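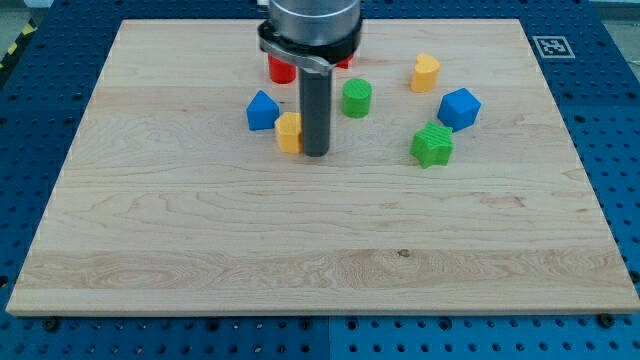
Fig. 1. The pushing board, with the blocks up at the top and the finger down among them.

Week 7 notes: learning to push from messy demonstrations

Before we get into the method, a word on why I keep dragging you back to pushing. Grasping gets all the attention, but once you've closed a hand around something, you mostly know where it is. Pushing is worse (and more fun!). You touch a block at one spot, it turns a little, it bumps its neighbor, and now you have two things moving and only one finger to deal with them. The star is my favorite troublemaker. Push on one of its points and it spins, push into the notch between two points and it tends to come along with you. The cylinders behave differently again, and we'll do that on the whiteboard.

So, the method. Kerubo Nyaga and I call it Flonitz, and the idea is simple enough to say in one breath: we take recordings of people driving the arm around, we throw away the goal they were given, and we relabel each stretch of the recording with whatever ended up happening. Say you were asked to bring the heart to the star and you missed and shoved the pentagon toward the near edge instead. Fine! We now own a perfectly good example of "pentagon toward the near edge." The policy is trained on these pairs, camera view plus goal in, small finger motion out.

Two details that trip people up on the homework:

Window length. If you cut the recording into pieces that are too short, every goal turns into "move a tiny bit," and the policy never learns to go around a block to reach its far side. We ended up at 4 seconds. Imad Abu Hammour tried 13 and got a policy that dithered, so there's a middle somewhere.

The finger stays low. We fix the height and only let the policy choose motion in the plane of the board. That makes the action 2 numbers per step, and you can plot it on paper, so please do.

Now the result, which I'm still a bit puzzled by. We compared training on relabeled data against training on the clean, successful demos alone. Relabeling won on every single-block goal, by a lot on the house shape. On goals where a block has to be separated from a cluster, it barely helped. My guess is that people hardly ever separate blocks by accident, so there's little of it to relabel. Lorena Ojeda thinks the trouble is occlusion, with the arm blocking the view of whatever sits behind it, and look at the red blocks in Fig. 1 before you tell her she's wrong.

For next time: read the Hirvonen notes up to the part on contact modes, and bring one experiment that would tell my guess apart from Lorena's. Half a page is plenty. Salamatu Darko has the log files if you want to poke at real data, just email her first.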